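Section 4 – Recording the battery sort by hand

Bench guide, rev. October 19, 2021. Maintained by Laine Rebane, questions to her or to Vija Vanags.

Read section 3 (homing and cable check) first. If the arms haven't been homed since power up, stop and go do that.

You'll be driving both follower arms from the leader handles. Whatever you do, the arms do, and it all gets recorded – including the bad bits. Slow and boring is good.

4.1 Before you start

1. Log in to Nedari with your own name, not the last person's. Pick task "battery sort, two bins".
2. Yellow bin goes on the left arm's side, orange on the right. Batteries on the table between them. Don't line them up.
3. Check both grippers open and close all the way. Do it from the handles, not from the screen.
4. Set max episode length to 40 seconds. Default is longer and you don't want it.

CAUTION: Use dead cells only, and tape the ends of anything from the lithium box. Never squeeze a cell that's dented or leaking. Goes in the Bramska tub, tell Inese Vaher.

4.2 Recording an episode

5. Bring both arms to the start pose. Hold still for 2 seconds.
6. Press the left pedal. One beep = recording.
7. Lower the gripper beside the battery, fingers open. Come down over it, close gently. If the fingertips scrape the wood you're too low, back off a bit and carry on.
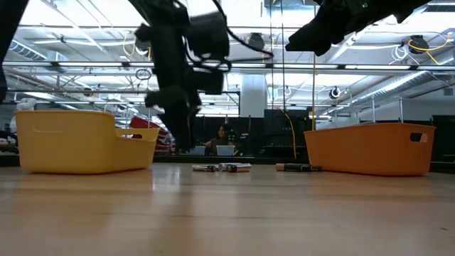 Fig. 4-1. Gripper low over the table, between the yellow bin and the batteries.

8. Lift straight up untill you're clear of the bin wall, then across, then let go. Don't throw.
9. Batteries nearer yellow – left arm. Nearer orange – right arm. Close call, either one, but make up your mind before you move. Dithering shows up in the data.
10. Table clear? Back to start pose, right pedal. Two beeps = saved.

NOTE: Dropped one? Keep going and pick it up again, recoveries are useful. Dropped it on the floor? Left pedal twice to discard, start over.

NOTE: Both arms can move at once but only once you've done the single-arm practise set. Rukhsana Awan signs you off for that.

4.3 Resetting between episodes

11. Hands off the handles, pedal lock ON, then reach in. In that order.
12. Tip the bins out and spread the batteries again. Mix it up – one big pile, a pile and a few strays, two groups, whatever. Same goes for the bins, a bit crooked is fine, and wanted.

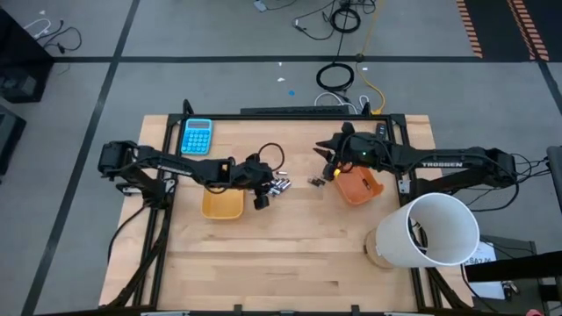

Fig. 4-2. Batteries in a larger pile and a smaller cluster, orange bin at an angle under the right gripper.

13. Bin has to stay within reach of its own arm. If the elbow hits its limit (handle buzzes), move the bin in.
14. Pedal lock OFF. Go again from step 5.

CAUTION: Check the wrist cables every reset. Loop should be able to move freely. If it's tight or snagged do not record, see 3.6.

4.4 How many

Target is 200 saved episodes per operator, target runs to end of November. Take a break when your hands get tired, tired demos get thrown out anyway.

Error 318 on the Brokix box means a handle has lost it's link. Replug, rehome, discard that episode. If it comes back a second time leave it and message Helju Rozīte.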